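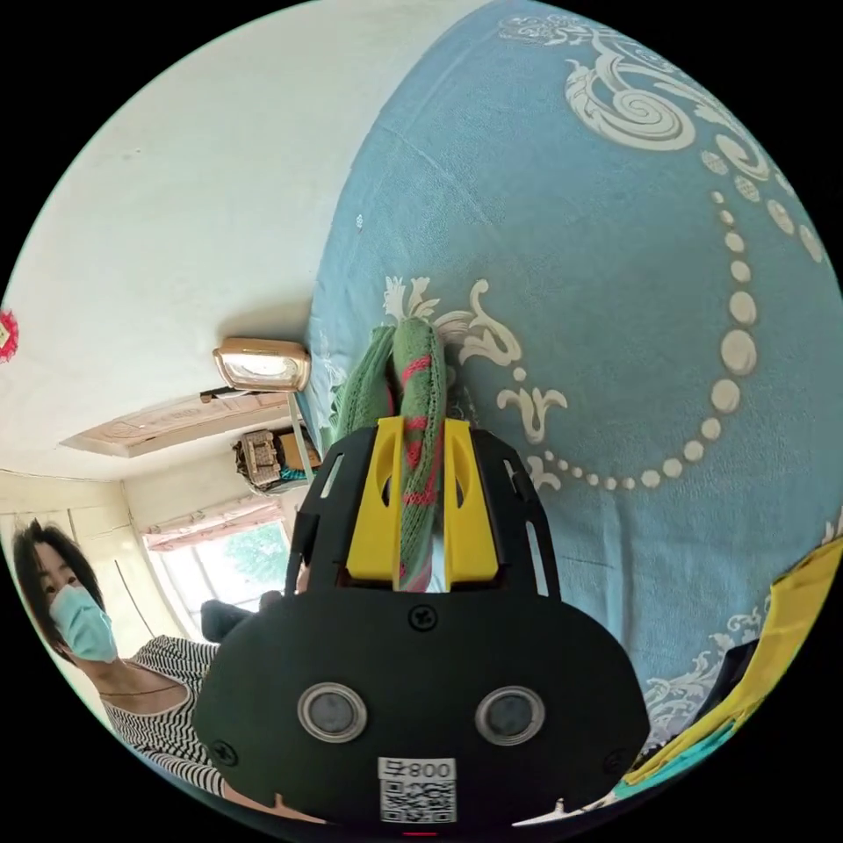 Textbooks > Robotics in Practice > Part 2 > Chapter 5

Chapter 5: Planning and Buying Equipment for Data Work

By Widad Khalaf and Arnar Ragnarsson
Thursday, July 25, 2024

14 shares | 2 comments

A project that teaches a robot to handle clothes has two budgets. The first covers the robot. The second covers everything needed to record people doing the job by hand, and new teams often leave it out of the first draft. This chapter deals with the second one.

Start with the task list. Write down each job to be recorded, where it will be done, and how many hours of recording are needed. Folding in a bedroom calls for different planning than folding at a bench. Beds are soft and rooms are small. The operator has to reach across a wide surface while holding the tool, so weight and grip size matter more than they would in a workshop.

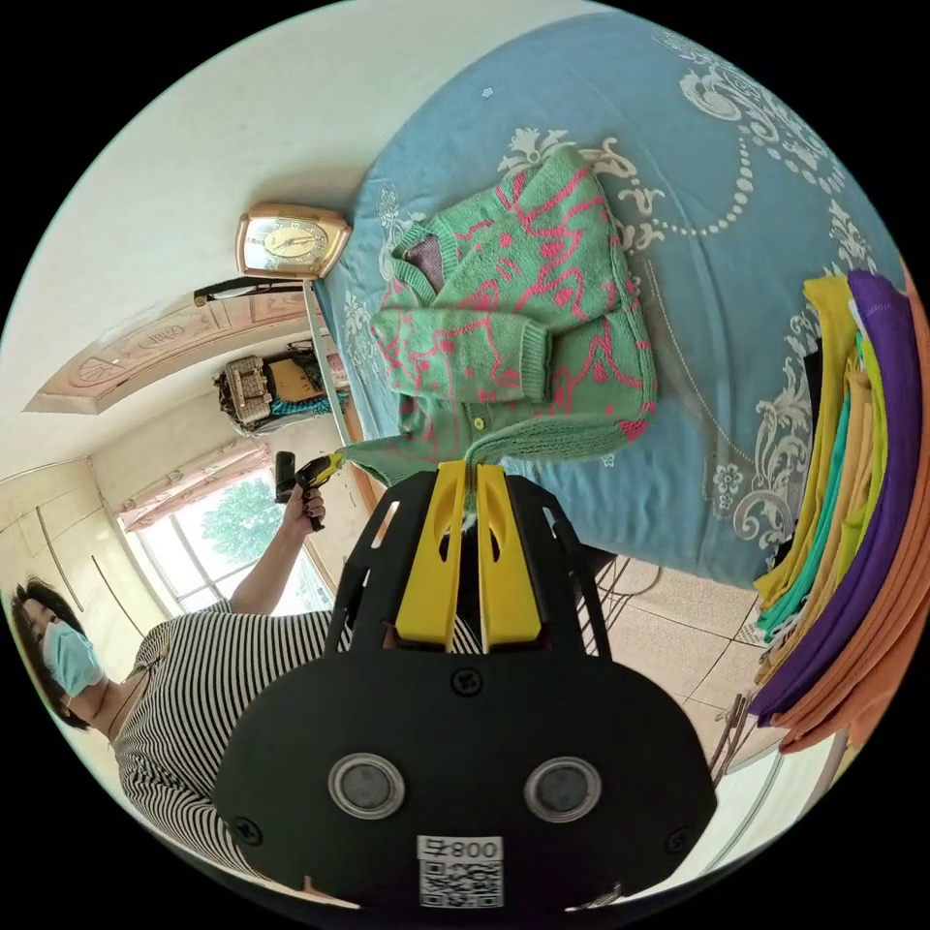

Figure 5.1 Gripping the ribbed hem of a knitted cardigan on a bed. The yellow fingers are pressed together on the cloth.

Next, list the equipment. A hand-held gripper is usually priced as a unit, but the unit price is only a starting point. Ask the supplier what is in the box. In the planning case used throughout this chapter, Wael Mansour is buying for a small firm called Calisix. He has a quote from Grumar for $3,527 per gripper, with finger pads included and storage cards left out. A second quote, from Bajpai, is lower but covers the body only. The two can't be compared until both lists match.

Finger pads wear out. Treat them as supplies, on their own line, and order them with the grippers. Mansour plans on 78 pads for the first year. He got that number from the recording hours on his task list and the pad life given by the supplier. Section 5.2 shows the working.

Labels are cheap and easy to forget. Each gripper should carry a number and a code that can be scanned, and the same number should appear in the equipment log. When a sensor drifts or a screw comes loose, the log tells you which recordings to check.

Then plan for people. Operators need training time, breaks and a supply of garments in different fabrics - knits, in particular, stretch when pulled and should be on the list. Garments can be bought used. Put washing in the budget too.

Last, set aside money for spares. The Calisix plan has five grippers in use and two on the shelf.

5.1 Writing the Task List

Before you ask for a quote, fill in one row for each task.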